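Print this page | E-mail this page

Clellness Hand Gripper -- Build and Set-up Guide
Section 4: Fingertips, linkage and first cloth pick
Rev. 13 May 2020, G. Aguirre. Edits by Ashley Tapley.

Do sections 1 to 3 first. If the body isn't closed up and the pads aren't on, stop and go back.

4.1 Before you start

You need: the two blue fingertips, both linkage arms, four pivot screws, thread locker (the weak kind), small hex driver, a rag.

Shared bench at Andport: the small drivers live in the Egger drawer now, not on the pegboard. Put them back. Ashley bought the last set herself.

CAUTION: Keep fingers out from between the arms whenever the hand is being closed. It pinches. Not badly, but you will say something.

4.2 Fit the arms

1. Lay the body flat, logo up.

2. Lower pivots first, left then right. Screw in until it stops, back off a quarter turn.

3. Swing each arm through its full travel. Should drop under its own weight. If it sticks, back off a hair more. Still sticks -- pull the arm and clean the hole, there's probably a burr from drilling.

4. Upper pivots. Same deal. No thread locker yet.

5. Open and close the hand 13 times, slowly. Watch that both arms move together. One lagging means one screw is too tight.

6. Happy with it? Take the screws out one at a time, one small drop of thread locker each, put back to the same spot. Wipe off the extra.

Note: don't do all four at once. The arms fall off and you get to start over.

NOTE: Older arms from the Illport batch have the upper hole 2 mm too low. They fit, but the tips cross over when closed. Check before you glue anything.

4.3 Fit the fingertips

1. Push each tip onto its arm until it seats. Needs some force. No pliers, they chew up the edges.

2. Close the hand gently. Tips should meet flat along the whole face. Meeting only at the top = one isn't seated all the way.

3. Let go. They should open again on thier own. If not, see 4.2 step 3.

4. Wipe both tips with a damp rag, let them dry. Dust kills the grip on fabric.

4.4 First cloth pick

Do this by hand before you go anywhere near the motor mount. Use something soft and dark on a lighter background so you can see where the tips are going. Old T-shirt is fine. A bed works better than the bench because the surface gives a little and you won't jam the tips.

1. Drop the cloth in a heap. Don't fold it. Folded is harder, save it for section 5.

2. Hold the gripper level. Come in low with the tips close together, aimed at the middle of the heap.
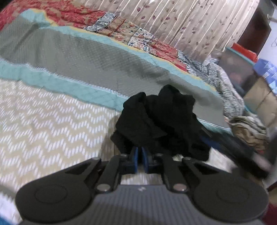

Fig. 4-1. Lining up on the cloth. Blue tips under the middle, arms either side.

3. Open enough to take one fold. Move in, close, hold.

4. Lift straight up, slow. Count to two. Set it back down and let go.

5. Repeat from the other side of the heap.

If it grabs the bedding too, you're coming in too low. Raise the tips a little and try again. Thin quilts are the worst for this.

If the cloth slides out: clean the tips again, then check the seat (4.3 step 1). Gumaro's first hand dropped everything untill he found a bit of tape still stuck on the left tip.

CAUTION: No pins, zippers or hooks in the test cloth. They cut the tips.

4.5 Log it

Write down picks and drops on the sheet by the door. Pass mark is 44 clean picks in a row. A drop resets the count, sorry. Bench hand no. 2 is at 1,347 total picks on the same set of tips, so don't swap yours just because they look scuffed.

Recheck all four pivots after the test, then the next morning once the thread locker has set. Any wobble, redo 4.2 step 6 for that screw only.

Motor mount is section 5. Wiring is section 6 -- still being rewritten, ask Ashley for the February sheet.

This site uses cookies to remember your page settings. Accept | Learn more

Contact the workshop | © 2020 Clellness build group, Andport | Back to top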